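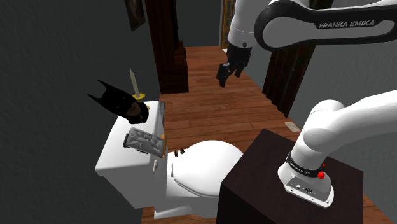
Simulación por ordenador con un brazo robótico blanco y negro de FRANKA EMIKA.

Bresivex presenta una crema de manos sin perfume para pieles secas y uso frecuente

La gama incluye un formato de tubo y otro de 500 ml con dosificador. Estará a la venta en noviembre.

Drorholm - La firma de cosmética Bresivex amplía su catálogo con una crema de manos sin perfume, formulada para personas que se lavan las manos muchas veces al día y notan la piel tirante o áspera. El producto llegará en noviembre a farmacias y parafarmacias, y se podrá comprar también en la tienda en línea de la marca.

La fórmula contiene 19 ingredientes. La base combina glicerina, manteca de karité y aceite de semilla de girasol, con pantenol y alantoína como activos calmantes. No lleva colorantes ni aceites esenciales. La textura es ligera, se extiende con poca cantidad y está pensada para aplicarse durante la jornada, también antes de volver a usar el teclado o el teléfono.

La crema se ofrece en dos formatos. El tubo de bolsillo tiene tapón abatible y cabe en un neceser pequeño. El envase de 500 ml incorpora un dosificador de bomba con cierre de giro y está dirigido a familias, peluquerías, centros de estética y consultas. Ambos contienen la misma fórmula.

Bresivex ha desarrollado el producto en su laboratorio de Kedness, donde también prepara el resto de sus cremas corporales. La fabricación y el envasado se realizan en la planta de Bloxham. La empresa explica que la decisión de prescindir del perfume responde a las peticiones recibidas a través de su servicio de atención al cliente, sobre todo de personas que trabajan en cocinas y en el cuidado de niños.

"Teníamos una crema de manos perfumada que funciona bien en el mercado y que seguirá en el catálogo. Faltaba una opción neutra, con un formato grande para quien la usa a diario", señalan desde el departamento de producto de Bresivex.

Modo de empleo

Aplicar una cantidad pequeña sobre las manos limpias y secas, con un masaje suave hasta su absorción. Insistir en los nudillos y en el contorno de las uñas. Se puede repetir después de cada lavado. Por la noche conviene usar una capa más generosa - con guantes de algodón si la piel está muy seca. Es un producto de uso externo. Evitar el contacto con los ojos y no aplicar sobre heridas abiertas. En caso de irritación, suspender su uso.

Envases y recarga

El tubo se fabrica en plástico reciclable y se vende sin estuche de cartón. Para el formato grande habrá una bolsa de recarga, disponible solo en la tienda en línea durante los primeros 2 meses. Después se distribuirá también en los puntos de venta habituales. El dosificador se puede desmontar y enjuagar con agua templada antes de rellenar el envase.

Muestras para profesionales

Las farmacias y los centros de estética que quieran recibir muestras pueden solicitarlas a su delegado comercial o por teléfono, en la extensión 3838. El envío incluye monodosis, un expositor de mostrador y una ficha con la lista completa de ingredientes. Las solicitudes recibidas antes del lunes a mediodía se tramitan esa misma semana.

Acerca de Bresivex

Bresivex elabora productos de higiene y cuidado de la piel para uso diario. Su catálogo comprende cremas de manos, leches corporales, geles de ducha y bálsamos labiales. Tiene sus oficinas en Drorholm.

© Bresivex. Todos los derechos reservados | Contacto de prensa | Aviso legal | Volver arriba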